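Rornmont Workshop: two-arm build, the questions we keep getting

Posted by Duyên Huỳnh, March
Print this page | E-mail to a friend

Quick one this, typed up between jobs. Will add more when I get a minute.

What is it?
Two robot arms at one table, run off one PC. Started in my back bedroom, moved to the shared workshop when the second arm wouldn't fit past the wardrobe.

Did you buy it or make it?
Bit of both. Motors and controller boards bought. Brackets, covers and most of the fiddly bits made here or scrounged.

What did it cost?
£500 for the first arm, all in. The second came to more and I stopped adding up. Don't do what I did and order screws in tiny packets, the postage is murder.

How long did it take?
29 evenings to the first arm moving when told to. Then a long gap. Then the second one, much quicker.

What software?
Mevico for the arms, free for home use. A pile of my own scripts on top, messy, ask if you want them. Ledetti does the camera side. Update one at a time or you will not know which broke it. I lost a weekend to that.

Can I use a cheaper power supply?
You can try. Mine sagged every time both shoulders lifted together and the whole lot reset. Get one with room to spare, and fuse each arm seperately.

Why do my joints drift?
Nearly always a loose horn screw. Take it out, clean it, thread lock, back in. Then zero the joint again. If it still drifts, check the cable isn't tugging at full reach.

Which gripper should I start with?
Two fingers. Start with two fingers. Everyone wants a full hand first, and a full hand is weeks of tuning before it'll hold a sponge.

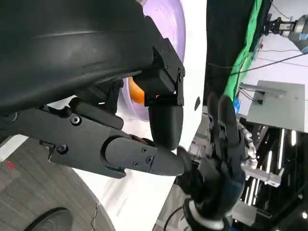
How do I set up the fingertips?
Tip alignment first, before you touch the force settings. Close slowly, look from the side, slacken the bracket screws, nudge, tighten, close again. My grip test went 67 clean lifts out of 87 before I did this properly, so it's worth the hour. Tapered tips like these need to come together at the very ends, and for small rounded things like the orange one on the purple plate you want them closing just above the rim, not on it. Keep the other arm's hand well back while you're at it. Fingers catch.

Do you sell kits?
No. Babić on the top floor will cut brackets for members if you bring a drawing and your own material. Be nice, he's busy.

Can I come and see it running?
Yes, most evenings after seven. Ring the side bell. Don't reach over the table when the power's on, and learn where teh stop button is before anything else.

Contact: leave a note at the Rornmont front desk | © Rornmont Workshop | Back to top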